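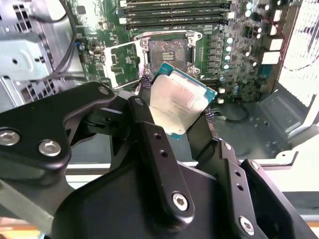
Hidville, March

Minutes of the working group on good practice for robotic board assembly

Chair: Ratih Sutanto. Sites represented: Divari, Haslam and Cinent. The meeting opened at 10.15.

1. Previous minutes
Agreed, with one correction: the glove rule in section 4 applies to the rework bench as well as the main line.

2. Processor placement
The group went through the draft rule for fitting server processors by gripper. The wording now reads: "The load plate shall be fully open and the socket inspected before the processor is brought over it. The gripper shall hold the processor by its edges only. No finger shall touch the contacts on the underside."

Haslam asked whether a tilted approach should be allowed. Their cell comes in at an angle and levels off above the socket. Divari would prefer the processor to be level from pick-up onwards. After some discussion it was agreed that a tilt is acceptable while the part is clear of the socket, but it must be level for the last 5 mm of travel - no exceptions for older cells.

3. Loose cables
Cinent reported that nearly 43 placements were stopped at their site over the last quarter by cables in the path of the arm. The draft says only that cables should be "tidy". Members found this too vague. New wording to say that cables inside the case must be tied back or routed outside the marked working area before the arm is enabled. Cinent to supply a drawing of the working area.

4. Fasteners on grippers
Finger screws are to be checked at the start of each shift and marked with paint once tightened. Haslam already does this. Divari does it weekly and will need time to change over. Allowed until the next issue of the code.

5. Records
Every stopped placement is to be logged under form 3139, including those where no damage was found. Divari objected to the extra paperwork. The Chair noted the objection and the rule stands.

6. Manual recovery
Held over. The 2 drafts received differ on who may take a processor out of the gripper after a stop. Ratih Sutanto to merge them and send round a single version.

7. Any other business
Haslam asked for the code to be printed in a larger type for use at the bench. Agreed.

Actions
Cinent - drawing of working area
Divari - plan for shift checks
R. Sutanto - merged draft on manual recovery

The meeting closed at 12.05. Next meeting at the Haslam site, time to be confirmed.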